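Progress report 3: Handover and reading trials, Jedville site
Submitted November 9, 2024
Prepared by Ghazal Zamani

Period covered

This report covers the work done since the July report, including the visitor demonstration at the Jedville hall. Spending and staffing are listed in the separate budget sheet and are not repeated.

Status against plan

Work package 1 (thin-object grasping) is complete. Work package 2 (reading printed text on a held object) is on schedule. Work package 3 (handover to untrained persons) started late, as the replacement finger pads from Sarkport were delivered after the planned date. The delay does not affect the final milestone.

The Yazıcı controller has been updated on both arms. The main change is a lower closing force when the thumb meets a flat object. The earlier setting bent thin card stock often enough to spoil the reading step, and the old force table has been retired.

Demonstration for visitors

The demonstration was open to project partners, including the group from Palness, and to invited guests. Each guest could bring or choose a flat printed item. The hand took the item and held it up, and the wrist camera recorded it for the reading software. Staff stayed near the work area throughout, and guests were allowed to stand close to the hand at reduced speed.

The session log contains 43 handovers. In 21 of these the item was a card with text in more than one script, a case that was underrepresented in the July data. The fan-made style of card proved useful for this purpose: small type, colored labels, several short fields and a photo in one corner. The wrist view during one hold has a card with the name field 姓名 BLACKPINK, a debut date of 2016 年 8 月 8 日 and the company field YG Entertainment. The thumb lies over the left end of the bottom lines, and the end of one longer line is hidden under it. The reading software has to report a line like that as partial and must not fill in the missing characters.

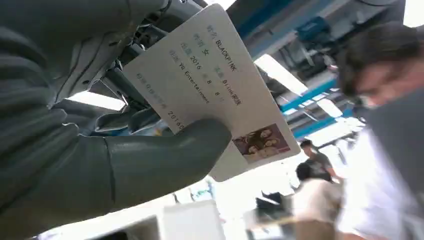
Findings

Thumb placement is the main open problem. The current grasp planner selects a contact point for stability only and has no information about where the text is. Two changes are proposed: a short look at the item before closing, and a preference for blank margins where the card has them.

Lighting is the second problem. Ceiling panels inside the camera's view push the exposure off, and the background washes out. Card text remained usable in most recordings – the tilt of the card matters more than the distance. A fixed exposure setting will be tested before any change is made to the hall lighting.

Next period

The margin-seeking grasp will be tested first on blank stock, then on the cards from the demonstration set. Palness has asked for a copy of the session log, and we request approval to share it once images with recognizable guests have been removed.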